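Workshop Tips: Building a Hand-Held Gripper for Soft Goods

These notes cover the hand-held two-finger gripper from the Galley build, after the second set of fingers was fitted. They assume you have the linkage printed and the trigger cable routed. If you don't, start with Snežana Vukadinović's page on the base plate and come back.

Pivots

Use machine screws with a smooth shank through the pivot holes. Threads running directly in a printed hole will ream it oval within a week of use, and the fingertips will no longer meet. Fit a thin nylon washer on both sides of each arm. Tighten until the arm stops moving, then back off until it swings under its own weight. Threadlocker goes on the nut, sparingly. Keep it off the plastic. Some grades craze ABS, and the crack shows up days later.

Pan heads are easier to live with than countersunk. They can be checked with a fingertip for looseness, and a countersunk head acts as a wedge in a printed part.

Finger pads

Bare printed fingers slide on nylon shell fabric. Glue a rubber pad to the inner face of each finger with contact cement: both surfaces coated, left to go dull, then pressed together once. Scuff the plastic first with 120 grit and wipe it with alcohol. Super glue holds for an afternoon and then lets go in one piece.

Trim pads flush with the fingertip. An overhanging lip folds back when it meets fabric and the grip starts behind the tip. Round the outside corners of the finger with a file until they no longer catch a nylon stocking pulled across them. Do this before any garment is involved.

Trying it on a jacket

A quilted puffer is a good hard case. The shell is slick, the fill gives way, and the stitch lines behave differently from the channels between them. Lay the jacket on a bed, back up, sleeves out. A table is too firm for this; the fingers bottom out and you learn only what the table is like. 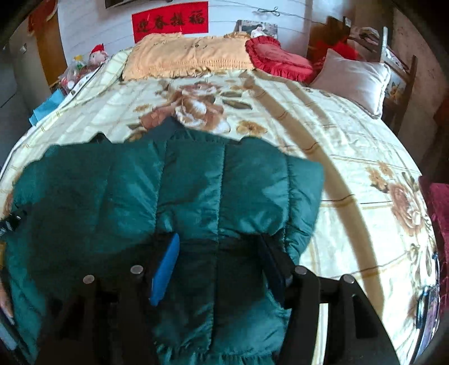

Approach from the hem end and keep the wrist low. Open the fingers wider than seems necessary, press down into the padding, then close. Closing first and pressing second pinches shell only, and shell alone slips. Aim for a stitch line. The two layers are joined there and come up together, which loads the seam evenly. In the middle of a channel the fill moves aside and the grip relaxes.

Clear straps and cords out of the path. A strap under the fingers will be picked up before the fabric is.

Lift slowly to hand height and hold. If the fabric creeps, the usual causes are, in order of likelihood: glaze on the pads, one finger leading the other, too little cable travel. Glaze comes off with a few strokes of fine sandpaper. A leading finger is corrected at the linkage by moving a washer. Do not bend the arm.

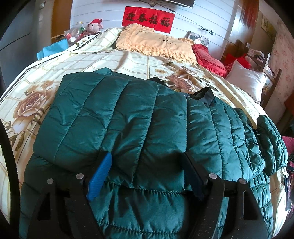 Pads pressed into the quilting. The fabric gathers in front of the fingers.

Gathering like this is acceptable up to a point. A small bunch gives the pads something to close on. If a whole panel is drawn in, the fingers are open too far or the wrist is too steep.

Logging

Keep a plain notebook. Record the garment, the pad material, where you gripped and whether it held. The Galley notebook stood at 691 attempts in October, and the most useful column has been the one for grip position. Haris Mujić logs pad changes in red, a habit worth copying. Write the entry before the next attempt.

Maintenance

Every session: wipe the pads with a cloth dampened with water. No fabric softener residue, no silicone spray anywhere near the fingers.

Every 2 weeks: check each pivot for side play. Replace the washer at the first sign of wobble.

Every 6 weeks: replace the trigger cable. Inspect the arms along the inside of the curve, where printed layers part first. Scuffs are harmless. A pale line running across the arm is a crack starting, and the part should be reprinted.

Spare parts to keep in the drawer: 4 pivot screws with nuts, a bag of washers, one pair of uncut pads, one cable. Print spare arms in pairs from the same spool and mark them left and right with a paint pen before they come off the bed.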